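Henare Street Supper Club – Minutes of the Planning Meeting
November 2019

Present: Aaliyah Gill (chair), Cheng-en Shih (minutes), and 14 members. Apologies from the Doment Road group.

October minutes were read and approved with one fix: the hall number is 709, and it was typed wrong in two places.

Last supper. Everyone loved it! We fed 30 people, the chili was gone before eight, and several guests asked when the next one is. Aaliyah passed on a big thank-you to the dish crew, who stayed until the floor was mopped.

Menu for the next supper. Burgers and oven fries won by a mile, with bean patties for anyone who wants them. Cheng-en will bring his cabbage slaw (loud approval). Dessert is still open – apple crisp or brownies, to be settled by email.

Kitchen and pantry. The new shelf is up and it looks terrific. Agreed: baking things on top, cans in the middle, plates and bowls at the bottom where the kids can reach them. Old spice jars with no lids are to be tossed.

Table setup. Long discussion, all of it cheerful. We will put the condiments right on the tables this time, so people can sit down and eat while the food is hot. Each table gets a red bottle of ketchup, standing up, label facing out, plus mustard and a bowl for the slaw.

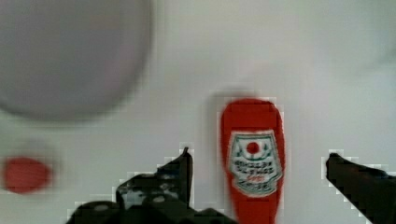
Aaliyah asked that bottles be wiped down before they go back in the fridge, caps too. Agreed. Cheng-en will write the open date on each one with a marker.

Shopping. Buns and potatoes from Jornico, everything else from Nevar. Aaliyah has the list and would love a second car.

Any other business. More serving spoons needed – please look in your drawers at home. The lost blue casserole lid is still lost.

Action: Aaliyah, shopping. Cheng-en, slaw, labels and the dessert email.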